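Steloston Robotics Club
Minutes, November build meeting

Chair: Rodel Talavera
Called to order at 6:30 p.m. Minutes of the last meeting approved with no changes.

1. Concombe Challenge
Entry is in. Our task is table clearing with two arms. Each team gets 10 minutes on the table, and the paper bag is worth the most points. Rodel read out the rule change: items left leaning on the bag no longer score.

2. Table work
Members ran practice on the two-arm setup during the meeting. Items in use were the bag, green pouch, utensil cup, paper cup and yellow napkins. The yellow foam finger pads stay on for now. The group talked about approaching the bag from the right with one arm while the other waits on the left. No vote taken. 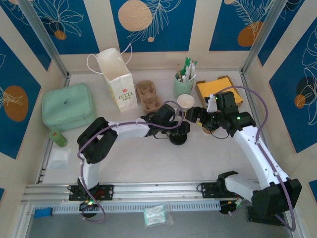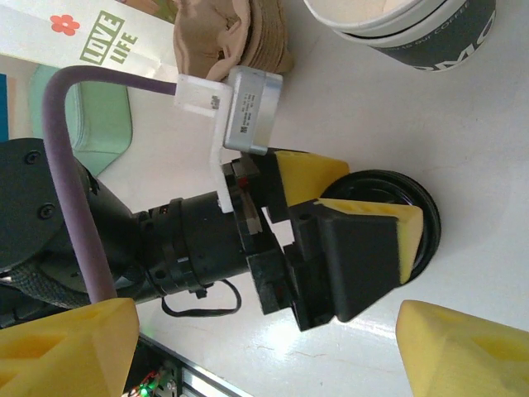
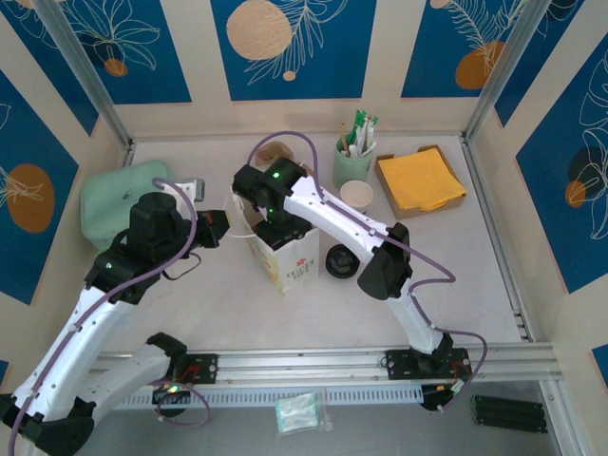
Page last changed: November, 9:17 p.m.

3. Cables
Discussion of how far the purple cables swing when both arms reach for the middle. Two members want more clips on the forearms. Others would shorten the loop first — it's less work and easy to undo. Agreed to try the shorter loop and look at it again next meeting.

4. Practice runs
Goal is 30 full runs before the Fludville scrimmage. We have 17 logged. Runs stopped by hand do not count toward the goal but should still go in the log, with the reason written down. Please put your initials next to your runs.

5. Money
Metwally grant came through for $2000. Motion to set aside part of it for spare gripper parts and the rest for travel to Fludville. Passed. Split to be decided when we have van prices.

6. Other
New members need the safety sheet signed before they run the arms. Blank copies are in the top drawer.

Adjourned 8:10 p.m.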